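How to tighten a wobbly desk

Takes 44 minutes if you find the right screwdriver first. Clear the top, unplug the lamp, tip the desk on its side on a blanket.

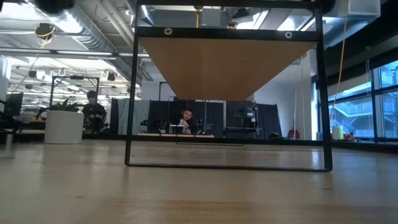
Toom

Snug every bolt by hand before you tighten any of them. Go corner to corner, a bit at a time. Dont crank it – soft wood strips fast.
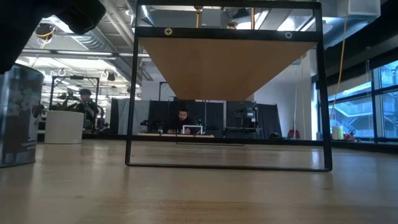 Still rocking? Check the floor, then teh feet. Fold some card under the short leg and test again. A cross-head screw like the one on the left of the black crossbar wants a bit that fits tight, so try a size up.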